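Colcha acolchada Urnen de patchwork, cama de 150: prueba tras un verano de uso

Textil de dormitorio — Análisis — 2020-09-19

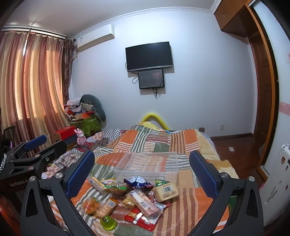
La Urnen se vende como colcha de entretiempo, con cara superior de algodón, relleno de guata de poliéster de 206 g/m² y trasera lisa. La compramos en junio, en la medida de 250 x 260 cm, y desde entonces ha estado puesta a diario en una habitación orientada al sur. El precio incluía la colcha sola; los cojines a juego se venden aparte y no se han probado.

Datos del fabricante

Composición exterior: 100 % algodón
Relleno: 100 % poliéster, 206 g/m²
Medidas: 250 x 260 cm
Peso declarado: 3865 g
Lavado: 30 °C, centrifugado corto
Secadora: no recomendada

Peso y caída

El peso declarado coincide con lo que dio nuestra báscula, dentro de su margen de error. Es una colcha pesada para su categoría. La Kunach que usábamos antes, de la misma medida y con relleno más fino, se doblaba con una mano; para la Urnen conviene trabajar desde los dos lados de la cama. A cambio, cae recta y no se desplaza durante la noche. En un colchón de 30 cm de grosor cubre el canapé por ambos laterales y queda corta a los pies si se quiere remeter y además cubrir la almohada. Hay que elegir una de las dos cosas.

Acolchado

El pespunte es a máquina, con una separación de 8 cm entre líneas. La tensión del hilo es uniforme en casi toda la superficie. Encontramos puntadas saltadas en una esquina, que rematamos a mano antes del primer lavado. La Brarnik, que está en la misma franja de precio, tiene un acolchado más cerrado y retiene mejor la guata, aunque resulta más rígida al tacto. Quien vaya a lavar la colcha cada semana debería tener esto en cuenta: cuanto mayor es la distancia entre pespuntes, antes migra el relleno.

Las costuras entre piezas van planchadas hacia un solo lado. Se nota un pequeño escalón al pasar la mano, normal en este tipo de confección. El ribete es doble y está cosido por las dos caras. En la Kunach el ribete iba cosido a una sola pasada y se abrió durante el segundo año.

Lavado

Tres lavados hasta la fecha, todos a 30 °C con detergente líquido sin blanqueante. Mediciones en plano, con la colcha seca y sin estirar:

Antes de lavar: 250 x 260 cm
Tras el primero: 246 x 257 cm
Tras el tercero: 245 x 256 cm

El encogimiento se concentra en el primer ciclo y es algo mayor a lo ancho. Después la medida se estabiliza. En una lavadora de 7 kg entra muy justa y sale con zonas mal aclaradas; en la de 10 kg de una lavandería de autoservicio no hubo problema. El secado en tendedero, extendida sobre dos cuerdas, llevó un día completo en julio. No la hemos metido en la secadora.

Las piezas oscuras soltaron tinte en el primer lavado — el agua salió visiblemente teñida — y nada apreciable en los siguientes. Una toallita atrapacolor bastó para que las claras no se mancharan. La etiqueta no advierte de ello y debería hacerlo.

Comportamiento térmico

Con una sábana debajo es suficiente para noches de 17 a 20 °C en el interior. Por encima de esa temperatura sobra y acaba doblada a los pies. En invierno habrá que combinarla con una manta o un nórdico ligero; aún no podemos valorar esa combinación. La trasera de algodón transpira bien, pero la guata sintética limita el conjunto. La Adebisi, con relleno de algodón, es más fresca a igual grosor y cuesta bastante más.

Desgaste

Nada de bolitas en la cara superior. En la trasera han aparecido algunas en la zona donde apoya el borde del colchón. Sin decoloración perceptible, pese al sol de la tarde. Para comprobarlo comparamos el exterior con el doblez del ribete, que no recibe luz directa.

Resiste bien el uso diurno de la cama. El estampado por piezas disimula arrugas y pequeñas manchas mucho mejor que una colcha lisa — las migas hay que sacudirlas igualmente, porque se alojan en los pespuntes. Un cepillo de ropa de cerda media las saca sin levantar fibra.

Valoración

Confección: correcta, con el reparo de las puntadas saltadas.
Estabilidad dimensional: buena a partir del segundo lavado.
Solidez del color: aceptable, primer lavado por separado.
Facilidad de manejo: baja en camas arrimadas a la pared.
Relación calidad-precio: buena frente a la Brarnik, discutible frente a la Kunach si se busca algo ligero.

Actualizaremos las medidas cuando haya pasado el invierno.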